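Home & Habits | Small Fixes
4 min read

I spent last Sunday cleaning out the bathroom cabinet, and it took the whole afternoon. The plan was to toss a few expired things and be done by lunch. Then I found the cold medicine from two apartments ago, and after that there was no stopping me.

A few of you wrote in after the last issue asking how I keep a small bathroom from turning into a junk drawer with a sink. Mostly I don't! But I've picked up some habits since moving to Prustgate, where the bathroom has one shelf and a mirror that opens about as far as it feels like, so let me share what's been working.

First, take everything out. Everything, even the stuff at the back you're scared of. I carry mine to the biggest table I have and sort it there, because sorting on the edge of a tub is how you lose a bottle of nail polish remover (and a bath mat).

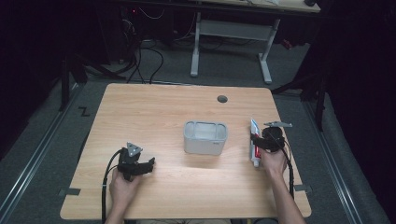
Then I check dates. Sunscreen is the one I always get wrong — I'll swear I bought it in the spring and it turns out to be three summers old. Makeup is trickier since a lot of it has no date you can read without a magnifying glass. My rule is that if it smells like crayons, it goes.

After dates come doubles. I had five combs. I have short hair. I kept the nice one and put the rest in the bag I take swimming, so now my swim bag has a comb problem, but that's for another newsletter.

Old medicine shouldn't go down the drain, by the way. Plenty of pharmacies will take it back, so call yours and ask before you make the trip. Mine only does it on certain mornings and I've shown up on the wrong one more than once.

Before anything goes back, wipe down whatever you've been sorting on. Powder gets everywhere, and a damp cloth with a drop of dish soap does the job on most surfaces. Go with the grain if it's wood, and dry it right after.

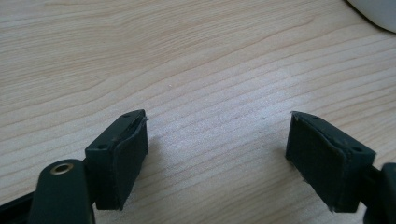

What went back in

Less than I expected, which felt great. Daily things sit at eye level, weekly things go one shelf up, and travel sizes live in a Rashti pouch I've had forever. I also bought a little Nelico tray for $20 to hold the stuff that rolls. Did I need it? No. Do I like it every single morning? I do.

I'm going to try this again in January, when the holiday gift sets have piled up. If you have a good home for half-used hand lotion, please write back and tell me — I have so much hand lotion.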